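Open day at Radio Skodach

In August I visited the open day of Radio Skodach, a small local station in the upper part of the town. The doors opened at 8 in the morning, and I came early, because the bus from Laizer goes only two times a day.

The station broadcasts on 1016 kHz and has five people on its staff. We were taken first to the newsroom, one long table with telephones and a very old wall clock. The morning editor explained how a bulletin is made. Each item must be read aloud before it goes on the air – if the reader loses breath, the sentence is too long. I liked this rule and I will try to keep it in my own work. 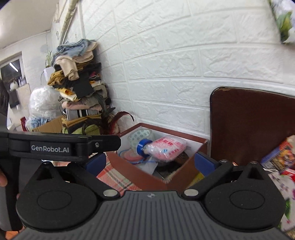 The reddish-brown box by the white wall.

After the newsroom we could sit in the smaller studio and listen to a farming program from the archive. It was about the flood in the Grisero valley, when the station stayed on the air for 68 hours. The sound was poor in some places, but the voices were calm and clear.

At the end there was tea in the yard, and visitors could record a greeting for the evening program. I recorded mine in two languages and made a mistake in both. The station plans a second studio in Jenis, and they are looking for people who can read the weather there on weekends.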